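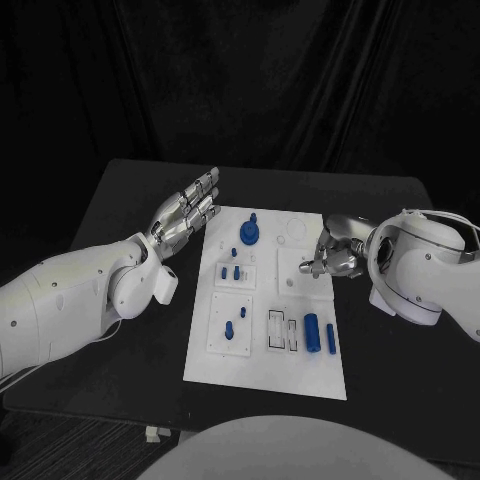
I've been trying to get decent sound and a decent picture out of my basement since November, and I finally have something worth writing down. The room itself is nothing special. It has a low ceiling, a concrete floor with a cheap rug on it, painted walls, and a furnace behind a door that doesn't quite shut. When I first set up the speakers down there, you could clap your hands and hear the clap come back at you, kind of zingy and metallic. What ended up helping the most, for the least money, was fabric. A black curtain hung in loose vertical folds, like the one at the top of this post, does two jobs in a movie room: it stops light from bouncing around behind your screen, and it takes some of the splash out of the high end. I knew the first part going in. The second part I had read about and sort of nodded along to, and then I hung the first panel and went, oh! Okay then.

Let me back up a little. We moved to Urnuvar two summers ago, and the basement was the thing that sold me on the house. (The kitchen sold everybody else.) The plan was always a projector down there. I had the Flirnora from the old apartment, where I used to throw it on a bare wall in the living room and pretend the streetlight wasn't shining right across the picture. It's an older model and it isn't very bright, but in a dark room it still looks great to me, and I didn't want to replace it just because I had a new place to put it.

The speakers are a pair of Jukow bookshelves I bought used, plus a subwoofer that came with a dent in the grille and a price to match. I paid 300 dollars for the three of them together. I know people who spend more than that on the wire! I'm not going to get into wire in this post. I got into wire once in the comments here and I'm still tired from it.

So, my first mistake. I set everything up the way it looked nice. Speakers pushed back against the wall, one on either side of the screen, sub tucked in the corner where nobody would trip on it, couch against the opposite wall so there'd be lots of open floor in between. It looked like a showroom. It sounded like a bus station. Voices were thick and far away, and every time something exploded the whole corner of the room hummed along for a second afterward. We watched one entire movie with the subtitles on and I went to bed grumpy.

I spent the next couple of weeks doing what I always do, which is assume that the fix is a new box. I looked at receivers. I looked at a center channel. I drove over to Salazar, the hi-fi place across the river, and had a really nice time listening to a system with a price tag of 2,000 dollars before you even got to the sub. And it did sound wonderful. But on the drive home I kept thinking about the room they had it in. Thick carpet, bookshelves full of records, big soft chairs, heavy drapes on the windows. Of course it sounded good in there. I would probably sound good in there.

That was the thing that got me to stop shopping and start moving furniture around.

The couch came first. I pulled it off the back wall, far enough that you can walk behind it, and the boomy thing got better right away. Bass piles up against walls, so if your head is up against one, you're sitting right in the pile. I had read that many times and still put the couch there because it looked tidy. If you only try one thing from this whole post, try that one. It's free and you can put it back if somebody in your house hates it.

Next I brought the speakers forward and turned them in a bit toward the couch. I did this by ear with one song on repeat, a little at a time, running back and forth between the speakers and the couch like a kid. There is a spot where the singer sort of snaps into the middle, and when you hit it you'll know. I put painter's tape on the floor to mark it, and the tape is still there, and I'm fine with that.

The sub took the longest. There's a trick where you put the subwoofer on your seat, play something with a steady bass line, and then crawl along the floor until you find the place where the bass sounds smooth and even. Then you put the sub in that place. You feel very silly doing it — the dog was extremely interested — but it works. My spot turned out to be partway along the side wall, a little in front of the couch, so now there's a subwoofer where a side table should be. I put a lamp on it. The lamp rattled. I took the lamp off.

All of that got me most of the way on the low end, but the clap was still there. And this is where the curtains come in.

My idea at first was only about the picture. With a light-colored wall around the screen, any bright scene lights up the wall, the wall lights up the ceiling, and the ceiling washes out your blacks. So I wanted something dark all the way across the front. Paint was the obvious answer, but I rent my time out by the weekend and I did not want to spend one of them doing two coats of black and then two coats of something else when we sell someday. Curtains come down in a minute.

A few things I learned about buying them, in no special order.

Get more width than you think you need. If the fabric is pulled flat it doesn't do much for the sound, and you'll see every crease from the package. You want it bunched up so it falls in folds. I bought enough to cover the wall, hung it, looked at it, and went back and bought the same amount again.

Weight matters. The thin shiny stuff sold as blackout is often coated on the back, and while it's great at blocking light from a window, it seemed to do less for the echo than the soft heavy kind. I had a panel of each hanging at one point so I could compare, and I liked the soft one better by a lot. It also doesn't catch the light from the screen, and the shiny one did.

Leave a gap behind it. I used ceiling brackets and set the rod out from the wall by the width of my hand. I can't give you a chart for it. It just sounded a little calmer than when the fabric was lying right on the paint.

And vacuum it! Black fabric shows every bit of lint and dog hair. I didn't think about this at all ahead of time and now I own a special brush.

All the fabric plus the rods and brackets came to less than one of the acoustic panel kits I had in my cart, and I'm happy with it. Is it as good as proper panels? Probably not. Curtains mostly help with the highs and don't do a thing for bass, so if your room booms, you're back to moving the couch. I may still put a couple of real panels on the side walls where the sound bounces first. But I can clap down there now and it's only a clap.

The last piece was the furnace door. It kicks on in the middle of every quiet scene, without fail. I put weatherstripping around the frame and a sweep along the bottom, which cost me 35 dollars and an afternoon of swearing at a screwdriver, and it knocked the noise down enough that I've stopped reaching for the remote. (Check with whoever services your furnace before you go sealing up the room it's in. Mine has its own outside air supply, so it was okay, but not all of them do.)

So where I am now: same projector, same used speakers, same dented sub. I haven't bought a center channel and I've stopped looking at them, at least for this month. The voices come from the middle of the screen if you're on the couch. If you get stuck in the beanbag off to the side, they come from the left speaker, and I don't have a fix for the beanbag people yet.

Next on my list is the ceiling, which is white and low and still picks up a glow over the top of the screen. I've been thinking about a strip of dark felt, maybe just over the front section. If you've done something like that in your own basement and it didn't end up looking like a haunted house, leave me a comment and tell me what you used to stick it up there. I tried double-sided tape on a test piece last night and it was on the rug by breakfast.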